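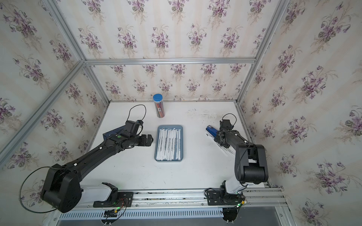 The two arms at the packing bench, with a tray of paper-wrapped packets between them.

By Birutė Lukoševičius
Sunday, October 6, 2019
Reading time: 1 minute

I popped into Edaston this week to see how the packing room is getting on with its pair of robot arms, and I got a cup of tea out of it too! They went in back in April and their job is the trays, the dull bit that used to take up most of a morning.

Rūta Kairys has packed there for 12 years and was dreading it. "I thought I'd be out the door," she told me. She's still in, and so are the other five on her shift, but they now do checking and customer orders (and a fair bit of arm-minding). She likes the new work, though she misses the chat round the old bench. Pay hasn't changed, which a few of them grumbled about. Talks on that start again next week.

Last updated: 6.12 pm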